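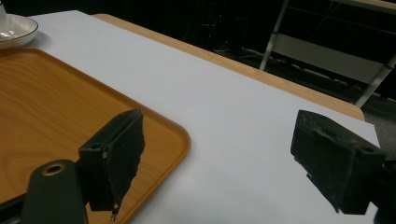

Basing 15mm infantry for two rule sets at once

Posted by Dorin Dumitrescu

I have 107 figures in 15mm, mostly metal, for a sci-fi skirmish project set on a colony world called Prorkley. They are cleaned and undercoated but not based. The rules I use at home want single figures on round bases. The club I have joined plays bigger games with four infantry to a rectangular base, and they measure from the front edge, so loose rounds pushed together won't do.

I don't want to buy and paint everything twice. Has anyone found a way of basing that works for both? I would also like to keep them in the magnetic box I already have. Budget is small and I would sooner spend it on the vehicles.

Lachlan Ashby

Put them on singles and make movement trays for the club games. I did this with my Benkirane militia, 227 figures by the end, and it has held up for three years.

I use 20mm steel washers, the thin sort. Fill the hole with a bit of card and putty before you glue the figure on, otherwise it shows through the texture. The steel sticks to the magnetic sheet in your box with no extra work.

For the trays, cut a rectangle of 1mm card to the size your club uses and stick magnetic sheet on top. Then cut a second piece of 2mm card with four round holes in it and glue that over the magnet. Make the holes 21mm, as paint and sand add more to the washer than you would think. Texture the top of the tray in the same colours as the bases. Check first that four will fit in the frontage. If your club uses 40mm wide bases you will need two rows of two and a deeper tray, so ask them whether the depth matters. Ours didn't mind.

Do one tray as a test and put the figures in and out a few times before you cut the rest. I cut a dozen with holes too tight and had to bin them.

Botel

washers are fine but heavy, I used 1p coins. make sure they are the newer steel ones, the old bronze ones won't stick to a magnet

Iltton

I went the other way and based mine in fours, then marked wounds and losses with a small dice behind the base. It works for some skirmish rules if both players agree, but you lose the bit where each man takes his own cover. If you mostly play at home, do what Lachlan says.

One thing to add: varnish before you put them on the washers if you use a spray, and keep it off the underside. A thick coat there weakens the hold, and mine slid when I carried the box upright.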